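Parcel Scan Table FAQ

Last updated Oct 30, 2025

Quick answers. Please read before you call the desk, it's busy. Mostly written by Jaime Rocha, fixed up by Geeta Upadhyay where Jaime's got out of hand.

What goes through this table?

Soft parcels. Plastic mailers, the light crinkly kind, one item or a few small ones inside. Boxes go to the other line, so do tubes. If it holds its own shape it probably isn't ours.

My mailer is all crumpled. Will it still scan?

Usually, if the label is flat. The bag can be as wrinkled as it likes. A fold running across the code is what kills it. Smooth the label with your palm, one pass, don't iron it with your elbow like somebody did in February. Shiny film throws back window light too, so if you get a miss, turn the bag a bit and try again before you type anything in.
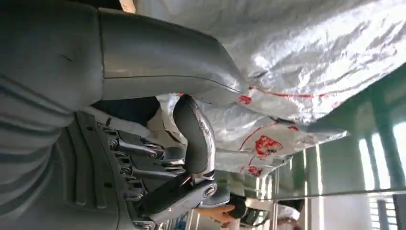

Two misses after turning, then key in the number by hand. Don't keep going. Three, four, five tries just holds up the crate behind you.

What if the label is torn or gone?

Side shelf, with a Prukness slip on it. Write what you can read. Half a number is better than no number. Shiela Pangilinan goes through the shelf at the end of each shift and looks them up.

Do I empty the crate first?

No. Take one mailer, scan it, move it on, go back for the next. Tipping the whole crate out on the table looks quicker and then you've got scanned and unscanned in the same heap. Ask Tahsin about the afternoon he had to redo 23 bags.

Can mailers wait on the table instead of in the crate?

A couple, at the back corner, if the crate is full. Keep them off the scanning platform. The platform is for the one you're scanning, that's all.

Where does it sit on the platform?

In front of the column, label where the scanner can see it. Leave the ruler marks along the edge clear if you're measuring, otherwise you'll be guessing at the length. A soft bag will slump or lean on the column, fine for a scan, not fine for a measurment. Lay it down for those.

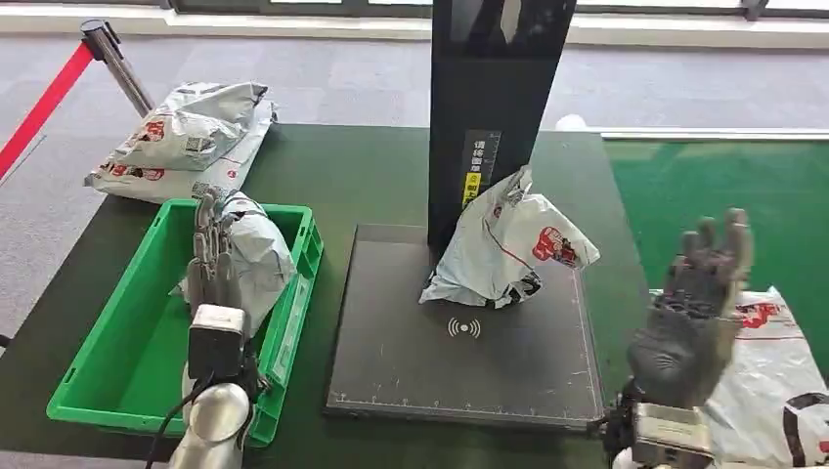 Tostmont Returns & Small Parcels, Receiving Team

Which size do I enter for a soft bag?

Longest side, laid flat, not stretched. Then the short side. Thickness gets left blank unless it's over 10 cm, in that case it goes in the notes. Imero (the entry screen) will nag you about the blank field. Click past it.

It says "duplicate." Now what?

Check the mailer in your hand against the number on the screen. Same number, already scanned, carry on. Different number, you've got a bag with an old label under the new one. Cover the old one with a blank sticker and rescan. Code 411 on the screen means the same thing, by the way, just an older message that never got cleaned up.

Can I open one to see what's inside?

Not here. Opening is done at the Bravo bench with two people there. If a bag is already split, tape it, slip on it, side shelf.

Who wipes down the platform?

Whoever finishes the shift. Dry cloth, no spray. Dust builds up on the black plate quickly and the ruler marks are hard enough to read as it is. Scuffs are permanent, leave them alone, scrubbing made it worse last time.

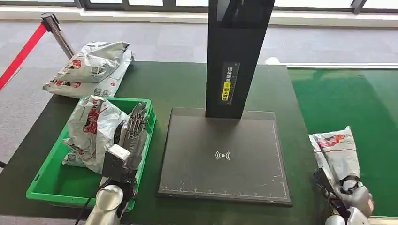 How full should a crate be before I bring it over?

To the rim and no higher. Mailers slide off each other, and anything piled above the rim ends up on the carpet. Stand them on edge if you can, labels facing the same way. Saves turning each one.

Do the crates have to be green?

Green is unscanned. Other colors mean other things, chart is on the wall by the supply closet. Please don't borrow one for lunch stuff or cables.

I found something loose in the bottom of a crate.

Don't guess which bag it fell out of. Put the item in a clear pouch, write the crate number and the time, hand it to Rosalba Orlandini. Keep the bags from that crate together untill she's had a look.

Can I swap places with someone mid crate?

Finish the crate first. If you really have to leave, tell the other person which bag was last.

Something's not on here.

Ask Geeta, or leave a note in the tray at the desk with your name on it. Notes without names don't get answered.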